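Rilta Dining Table

2 min read

The Rilta is a solid wood dining table built in the Clandstead workshop. It comes in one size, 2,000 mm long and 1,220 mm wide, and seats eight with chairs on all four sides. The price is $958, with the legs and hardware included.

The top is glued up from full-length boards and sanded on both faces. It ships in one piece and weighs more than 100 pounds, so plan on two people to carry it in and turn it over. Measure your doorways and any stair landing before you order. The legs travel in a separate carton and bolt on with the supplied wrench. Most people finish the job in under an hour.

The legs are set in from the corners by the width of a hand. This leaves knee room at the ends but means a clamp-on high chair should go on the long side, away from the leg bolts. Felt pads for the feet are in the hardware bag. On an uneven floor, use the screw levelers instead.

You can order the top in Clear, Smoke or Walnut Stain. All three are oil finishes by Porkemitz. We don't offer lacquer on this table. A bench of matching length, the Ristić, is sold separately and slides fully underneath.

Orders placed before noon go into the next day's packing list. We do not ship tables between the last week of December and the new year. 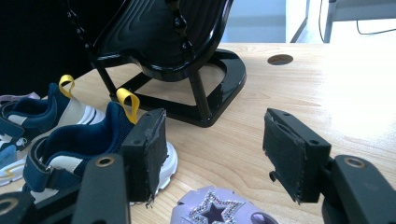

Wipe the table with a damp cloth and dry it right after. Skip spray polish, which leaves a film that later coats of oil won't get through. Clear is the finish to choose if you want the wood to stay light. Pale wood like the tabletop in the photo goes well in a room that doesn't get much sun, but red wine and turmeric show up on it sooner than on Smoke or Walnut Stain. Blot spills as they happen and use a trivet for anything off the stove.

Re-oil once a year, or when water stops beading. Rub it in along the grain, wait fifteen minutes and wipe off what's left. Lay used rags flat outdoors to dry before throwing them out.

Spare bolts, levelers and oil are listed under Parts. Returns are accepted on unassembled tables in the original packing.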